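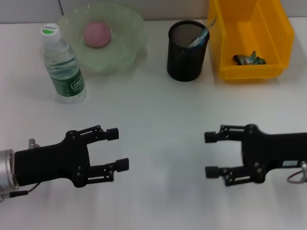
Accueil | Projets | Ateliers | Archives | Contact

3 septembre 2010 – par Martti Vainio

Rirnutgate : ranger une table partagée. Rapport de projet, version rendue

1. Sujet

Une table, plusieurs personnes qui passent dessus dans la journée, et des affaires qui s'accumulent. Le sujet donné par l'atelier Chidiac tenait en une ligne : « proposer un rangement pour une surface commune ». Pas de budget, pas de meuble à construire. On pouvait poser des choses sur la table, en enlever, et écrire des règles. C'est tout.

J'ai choisi la table blanche de la salle 807, côté mur. Je la connais bien, j'y ai travaillé tout le semestre. Tout le monde y pose ses affaires en arrivant et les reprend en partant, enfin, en principe. Le nom Rirnutgate vient du premier brouillon, il est resté, je n'ai pas eu le temps d'en chercher un autre.

Question de départ : avec des objets ordinaires, ceux qu'on a déjà sous la main, est-ce qu'on arrive à garder une zone de travail dégagée au milieu sans que personne ait l'impression de ranger ?

2. Les objets

Volontairement peu de choses. Je voulais des formes qui posent chacune un problème différent.

La bouteille. Plastique transparent, bouchon blanc à vis, étiquette verte. C'est l'objet haut. Elle tombe, elle cache ce qui est derrière, et elle se ballade plus que tout le reste : on boit, on repose ailleurs. Remplie presque jusqu'à l'épaule elle tient bien. À moitié vide, un coup de coude et c'est par terre.

Le bol. Peu profond, vert pâle, un peu translucide, bord ondulé. Il sert de vide-poche. Dedans la boule rose, qui fait office de « petite chose qui roule ». Posée directement sur la table elle part vers le bord dès qu'on bouge, dans le bol elle reste. Le bord ondulé est moins pratique que prévu pour attraper le bol d'une main, mais on voit bien de l'extérieur s'il y a quelque chose dedans, et ça compte plus.

Le pot à crayons. Noir, en treillis métallique, cylindrique. Objet vertical, ouvert par le haut, tout ce qui est long et fin va dedans. Il faut viser un peu. Les objets fins se mettent en diagonale et dépassent, ce n'est pas joli mais ça marche, on les retrouve tout de suite.

J'avais envisagé une boîte à couvercle. Abandonné. Avec un couvercle les gens posent les choses dessus.

3. Méthode

Rapide. Deux dispositions, les mêmes objets, les mêmes consignes.

Disposition A, « en ligne » : tout le long du mur, un objet à côté de l'autre, avec une main d'écart.

Disposition B, « groupée » : la bouteille et le bol serrés l'un contre l'autre d'un côté, le pot à crayons à part, plus au milieu mais toujours au fond. L'avant de la table reste pour travailler.

13 personnes ont participé, des gens de l'atelier et de la résidence Flornton. Chacun s'installe 10 minutes, fait ce qu'il a à faire (lire, écrire, manger un fruit, peu importe), puis s'en va. Consigne unique : « remettez ce que vous avez bougé ». Je n'ai pas dit où. Après chaque passage je notais la position des objets sur un plan quadrillé au feutre, à la main, et je remettais en place.

Ça fait 18 relevés exploitables en tout. Certains sont passés deux fois, une fois par disposition, d'autres non, par manque de temps. Un plan a été perdu et je ne l'ai pas refait.

4. Ce qui s'est passé

Disposition A. La ligne se défait vite. Les gens reposent la bouteille en avant de sa place, pas à sa place. Le suivant la trouve en avant, donc il considère que c'est là qu'elle va, et il la repose encore un peu plus près de lui. C'était dans presque tous les relevés. Le bol bouge moins, le pot presque jamais. Au bout de quelques passages (j'ai fait une série sans rien remettre en place, pour voir) la bouteille était au milieu et on travaillait autour d'elle.

Disposition B. Nettement mieux. La bouteille revient contre le bol. Je pense que le bol sert de repère, on a un endroit qui se voit, un coin entre deux choses, au lieu d'un point sur une ligne. Plusieurs participants l'ont formulé tout seuls : « ben, elle va avec le bol ». Le pot isolé n'a pas gêné. Une personne l'a rapproché du bord pour l'avoir sous la main et l'a remis après.

Inconvénient de la B : quand la bouteille est devant le bol, elle en cache une partie, et il faut passer la main derrière pour prendre ce qu'il y a dedans. Deux plaintes là-dessus. En décalant un peu le bol vers la droite ça se règle à moitié.

Ce qui n'a marché dans aucune disposition : les papiers. Rien de prévu pour, ils vont partout. Hors sujet pour ce rapport mais à noter pour la suite.

5. Les surfaces autour

Je ne l'avais pas prévu au départ et ça a pris du temps. En regardant de plus près la table et ce qui l'entoure, je me suis rendu compte que les limites physiques, un bord, un joint, un changement de teinte, guident la main autant que les objets. Les gens alignent sans le savoir. Un carnet se pose parallèle au bord. La bouteille s'arrête avant un joint, rarement dessus.

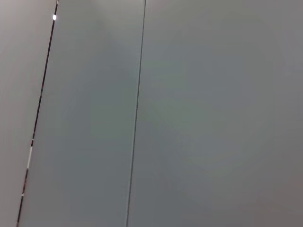 D'où l'idée de travailler avec ces lignes au lieu d'ajouter du marquage. J'avais acheté du ruban adhésif de couleur pour délimiter des zones. Testé une seule fois. Trop scolaire, les gens ont ri, et ça laisse de la colle. Retiré le jour même.

À la place, essai avec un simple repère de gris : une feuille cartonnée grise, mate, glissée sous la bouteille et le bol. Discret. Sur le blanc de la table ça se voit juste assez. Les objets sont revenus dessus à chaque fois pendant l'essai, mais l'essai était court et je ne veux pas en tirer trop. Il faudrait le refaire en octobre avec des gens qui ne savent pas que je regarde.

Nettoyage : sur du lisse un coup de chiffon suffit. Dans les joints, non. Miettes, poussière, il faut une brosse fine. Noter que tout ce qui roule ou s'émiette devrait rester loin des joints, donc le bol loin aussi.

6. Règles proposées

Écrites pour être affichées, donc courtes. Reprises telles quelles de la feuille.

– La bouteille contre le bol, bouchon vissé.
– Le petit et le rond dans le bol.
– Le long et le fin dans le pot.
– L'avant de la table n'appartient à personne.
– En partant, on remet au fond.

La quatrième a été discutée. Quelqu'un trouvait ça agressif. J'ai proposé « l'avant de la table reste libre », pas tranché, les deux versions sont dans l'annexe.

7. Coût et matériel

Rien acheté à part le ruban et le carton. Le bol et le pot étaient déjà là. Pour une version propre il faudrait un sous-main gris un peu plus épais que mon carton, qui gondole au bout de deux jours. J'ai demandé un prix chez Cimik, pas de réponse au moment où je rends. Je compléterai si ça arrive.

8. Limites

Peu de monde, peu de temps, une seule table. Les participants savaient qu'on parlait de rangement, donc ils rangeaient plus que d'habitude, forcément. Je n'ai pas chronométré le temps de remise en place alors que c'était dans mon plan initial, oublié le premier jour et après ça n'avait plus de sens de commencer.

Et puis je n'ai pas fait varier les objets. Avec un bol plus profond ou un pot plus lourd les résultats changeraient peut être. Un camarade suggère de remplacer la bouteille par une gourde basse. À essayer, mais alors on perd l'objet haut, et c'est lui qui pose les vraies difficultés.

Autre oubli : gauche et droite. J'ai toujours mis la bouteille à gauche. Un gaucher sur le groupe, il a tout inversé spontanément pendant son passage puis a remis dans mon sens en partant. Intéressant. Pas creusé.

9. Suite

Disposition B retenue pour la salle, avec le bol légèrement décalé. À faire : le sous-main, une solution pour les papiers (une bannette ? un bac vertical ?), un relevé plus long, et tester le sens inverse. Si l'atelier garde le sujet l'an prochain, je laisse les plans quadrillés dans le classeur, sauf celui qui manque.

Annexes : plans des relevés, feuille de règles en deux versions, échantillon du carton gris.

Inscrivez-vous à notre lettre d'information pour recevoir les prochains rapports de l'atelier. Vous pouvez vous désinscrire à tout moment.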